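FOR IMMEDIATE RELEASE

Skoltard Service Trust opens second round of its Unclaimed Medals Program

Families and former service members have until Mon 31 August to send in their papers

FULHAM – The Skoltard Service Trust is very happy to announce that its Unclaimed Medals Program is open again, and that this time it will take requests from anyone whose relative earned a military decoration that was never handed over. The first round was limited to former service members applying for themselves, and we heard from a great many sons, daughters, nieces and grandchildren who wished it had gone further. Now it does.

For readers who are meeting us for the first time, a little background. When a soldier, sailor or airman is approved for a medal, an order is written, signed and filed, and at some later point a small box is supposed to change hands. Between the order and the box a great deal can go astray. Units are moved or merged, people are discharged a week before the parade, letters go to an apartment the family left years ago, and a name is typed with one letter out of place. The order stays in the file, perfectly valid, and the person it honors never hears a word about it.

The program goes looking for those orders. Our records staff compare unit rolls, discharge papers and award lists, and when the pieces match they prepare a full request to the issuing authority on the family's behalf. The Trust does not award medals and has no say in who receives one. We only help to finish what somebody else began, and we think that's a fine thing to spend a working day on.

In the first round we received 1416 requests, which was far more than our small office had planned for – we had ordered 200 folders and thought ourselves generous. Every request was read by a person, and every family had a written reply, including those for whom the answer was a disappointing one. Some of those families have since found more papers and are very welcome to come back to us.

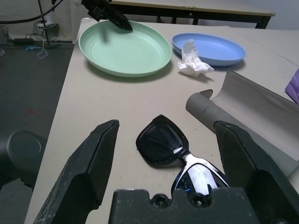 Black sunglasses on a beige tabletop.

"The thing people tell us most often is that their father never talked about it," said Iveta Bartoš, director of the Skoltard Service Trust. "Then they open the envelope and there is a citation, half a page long, with a date and a river crossing and the names of the men he brought back. They read it standing up in the kitchen and then they call us, and we don't always get much else done that afternoon. I wouldn't trade those calls for anything."

What has changed in this round

Relatives may now apply. A relative, for our purposes, is a spouse, child, grandchild, sibling, niece or nephew, and where several members of one family are interested we ask that they settle on one person to write to us, so that letters don't cross in the mail. Adopted children and stepchildren have the same standing as anyone else. Where no family remains, a regimental or unit association may apply, provided it can tell us where the medal would be kept.

We have also widened the list of decorations. The first round covered awards for bravery and for wounds. The new round takes in campaign medals, long service medals and commemorative medals as well, along with certificates and clasps that should have come with a medal the family already holds. Clasps may sound like a small matter, but we had so many kind and patient letters about them that we would have felt foolish leaving them out a second time!

The third change is in how we search. Since March our records have been kept in Plodex, a catalog system that lets the staff look for a name under all its likely spellings at once. Many of the people we look for served under a name that a clerk wrote down by ear, or changed their name after they settled somewhere new, and accents and double letters have caused us more grief than fire and flood put together. With the new catalog a search that used to fill a morning can often be done before the coffee is cold, and the hours saved go into the hard cases, where somebody still has to sit down with a faded roll and a good lamp.
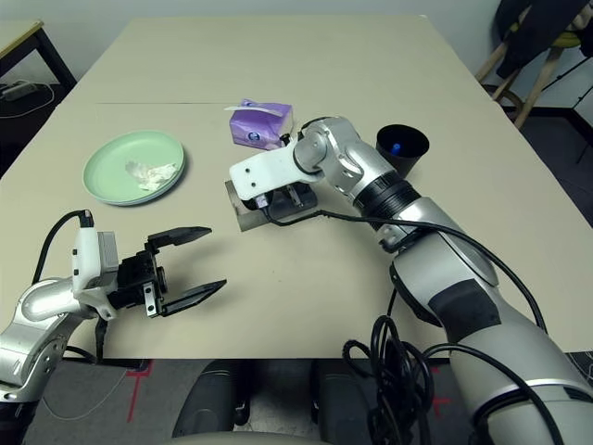 Does it cost anything to apply, and will we be asked to pay for the medal itself?

There is no charge at any stage. The Trust pays for searches, copies and postage, and if the issuing authority asks for a fee to strike or engrave a replacement, we cover that as well.

What to send

Please send us the full name of the person who served, with any other spelling the family has used, along with a date of birth and the branch of service. If you know the unit, the years of service or the service number, put those in too. A discharge paper is the most useful single document, but a pay book, a letter home, a hospital card or the back of a photograph with a place written on it has been enough to get us started before now. Send copies and keep the originals safe at home. We'll ask to see an original only if the issuing authority insists, and in that case we will arrange for it to be collected and brought back to you by hand.

Please also tell us, in your own words, how you would like the medal to be received if the request succeeds. Some people want a ceremony with a band and all the cousins, and some would much prefer a registered package and a quiet evening. Both are perfectly good ways to do it. We do need to know early, though, since the hall and the presenting officer have to be arranged well ahead.

Presentations will again be held at Kadlec Hall in Fulham, which was so good to us last time. The hall has level access from the street and a side room for anyone who would like to sit somewhere calmer before or after. Each family may bring as many guests as they like within reason (we do remember the family that came in three buses, and we were glad to have every one of them). Tea and cake follow, and there is no hurry to leave.

The Trust has been asked whether it was right to keep the presentations so plain. We don't print a souvenir program, we don't seat guests by rank, and the citations are read one after another in the order of the alphabet, whatever the grade of the award. We talked this over for a long time and decided to keep it as it was, though we know that opinion is divided and we'd like this release to reflect that fairly.

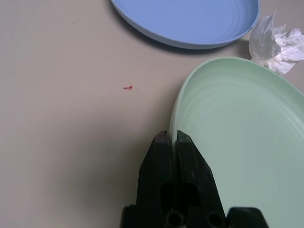
Radomír Sokol wrote to say that he would have preferred the bravery awards to be read first, as they were in his day, and that an alphabetical list leaves the audience unsure when to stand. He added that he had stood for all of them to be on the safe side, that his knees had complained until the weekend, and that he would do the same again if invited.

He will be invited, of course. His letter also led us to make one small improvement, and from this round on the reader will say clearly before each citation whether the audience is asked to rise. Chairs with arms will be set out in the front rows for those who find getting up a trial.

After you apply

Every applicant will get a letter with a reference number and the name of the person handling the search. Please quote the number if you write again. A simple request where the order is easily found may be ready to go to the issuing authority within a few weeks, and a difficult one may take many months. We can't speed up the authority's own decision, and we'd rather say so plainly now than have anyone waiting by the mailbox. If the person who earned the medal is elderly or unwell, tell us on the first page and we will take that request ahead of the others.

The Trust holds over 2000 copied award orders that it has not yet been able to match to a living person or a family. A list of surnames, without any other personal details, can be read at the Trust's office and will be sent by mail to anyone who asks. We warmly encourage people to look through it for the neighbors and old friends they've known, and to mention it to them if a name looks familiar.

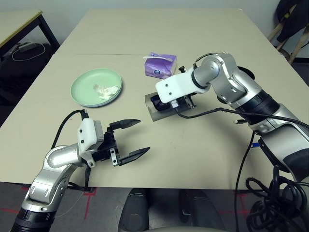
Two robot arms reaching over a beige table, with a round mint-green plate at left.

Requests must be postmarked no later than the closing date given at the top of this release. Late requests will be kept and read in the next round, so please don't throw anything away if you miss it.

About the Skoltard Service Trust

The Skoltard Service Trust is an independent charity based in Fulham. It helps former members of the armed forces and their families to trace service records, correct errors in them and receive the decorations they are owed. It takes no position on defense policy and works with families whatever service, rank or period their relative belonged to.

Press contact

Iveta Bartoš, Director, Skoltard Service Trust, Fulham. Interviews can be arranged on most weekday mornings, and families who took part in the first round and have said they are happy to speak to reporters can be reached through the office.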